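How to share a folding job with a two-arm cell without making everybody miserable

I run the linen room at a rental laundry in Dindstead, and since April part of our sorting and folding has been done by a pair of arms in an enclosure. We call the cell Pralelar, after the label on the crate, and the name stuck. If your shop is about to get one, this is how I'd set up the first weeks (I did half of it wrong, so learn from me!).

Start by writing down who does what now. Not the job titles, the real thing — who untangles, who checks for stains, who carries the baskets. We skipped this and found out on day two that the person who "just folds" was also catching every torn hem in the building.

Next, pick one item. One! We began with small plain cloths and left the fitted sheets to people, where they still are. Spread the pieces out a bit before they go in, and keep bright colors and whites in separate runs until you trust the sorting.

Then give somebody the cell for the shift. We rotate every 2 hours, and the first 15 minutes overlap so the one leaving can tell the one arriving what's been acting up. Write stops on paper next to the door. Our sheet has a column for the time, one for the item and a wide one for grumbling, and I read the grumbling first.

Set the pace low to begin with. I wanted 60 pieces an hour from the start and all I got was a jumpy crew. We dropped to 16 and people came over to look, ask questions and try loading it themselves.
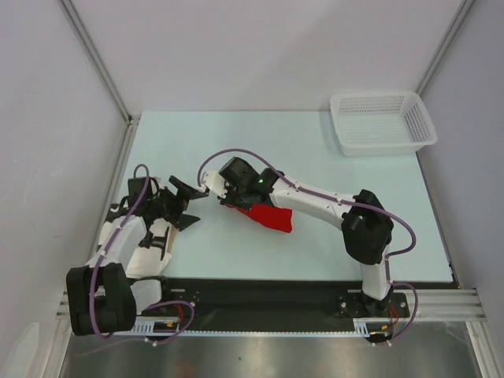 Now the part I'd spend the most time on, which is what happens to the hours you free up. Tell people before the cell is switched on. Ours went to mending and to the returns desk, and two of the crew have learned to restart the arms and clear a snag without calling me. They asked for a higher pay grade for that, and they got it. Put that in your budget too.

Last thing, keep a folding table close by for the days when the cell is down. We gave ours away and had to buy another one in the summer.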